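Home | Drop-off | Prices | FAQ | Find us

Questions people ask at the Andness repair counter
5 min read

Before you write to us, please have a look through the list. Most of what lands in our inbox has been asked before, usually by somebody in a bigger hurry than you.

Do I need an appointment?

Yes. We used to take walk-ins, and the line went out the door and past the bakery, who were delighted for a week and then weren't. Book a slot by phone or through the form. A slot is yours for 13 minutes of talking. The repair takes as long as it takes.

What do you charge for a look?

Nothing, if you leave the thing with us and go home. If you'd like to stand there and watch, we still charge nothing, but Simão Mota will hum.

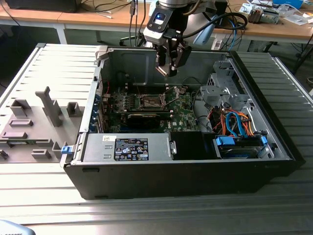
After the look we call you with a price. You can say yes, no, or "let me ask my brother-in-law." All three are fine, though the third adds days. We hold a quote for two weeks and after that it has to be worked out again, as parts prices wander.

What should I bring?

The machine and its power cord. Leave the monitor, the keyboard, the mouse pad with your grandchildren on it and the original box at home. If there's a password, write it down for us in letters another person could read. We get a lot of sevens that might be ones.

Should I back up my files first?

If the machine still starts, please do. If it doesn't, tell us at the counter which folders matter. "All of them" is a popular answer and makes the job slower. We don't open your photos or your letters, and we have no wish to.

Can you put more memory in my old desktop?

Often, and it's the cheapest way to put off buying a new one.
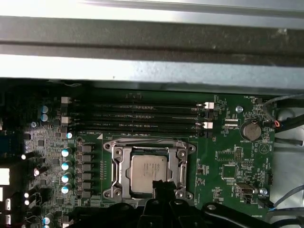 Memory is sold by type as well as size, and the wrong type won't go in however firmly you reason with it. Look up your model number before buying anything, or send it to us and we'll look it up. On some desktop boards, like the green one shown, you'll find four long slots side by side with little white latches at the ends. Those latches have to be open before a stick goes in. Please don't use a butter knife on them. We have met the butter knife twice.

Do you fix laptops, phones, printers?

Laptops, yes. Phones, no, try Pello across the square. Printers we'll discuss in a sympathetic tone, and then we'll suggest you replace yours.

I bought a part online. Will you fit it?

We will, provided that:

- it's the right part, and you'll take our word for it if it isn't
- it comes in its packaging, with the receipt somewhere you can find it
- you understand that our guarantee covers the fitting and stops there 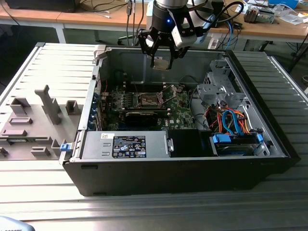

- you haven't already had a go at fitting it yourself, or you're prepared to say so out loud

How long will it take?

Usually 5 working days from the moment you say yes. Processors and power supplies can run longer when we're waiting on Lollen, our parts supplier, whose delivery van keeps its own calendar. We don't text updates. We call once, when it's done.

Can I replace a processor at home?

You can. People do it at the kitchen table. Unplug everything, take your time, and line up the corner mark before you lower the chip. It should sit down under its own weight. If you feel the need to push, stop and have a coffee.

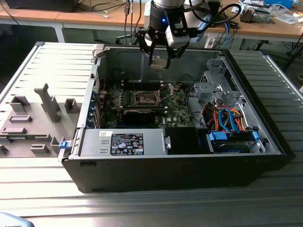
An open Dell tower, lying on its side.

What if I don't collect it?

We keep finished machines for 3 months. Then we write you a letter, and it isn't a long one. Anything left in June gets moved to the upstairs shelf, and the stairs are steep.

Page last changed 21/05/2020

Comments

Vlad: Is the butter knife thing about me

Marta K.: Good page. You still don't say if there's parking.

Andness counter: Two spaces behind the bakery. Vlad, yes.

Back to top | Prices | Find us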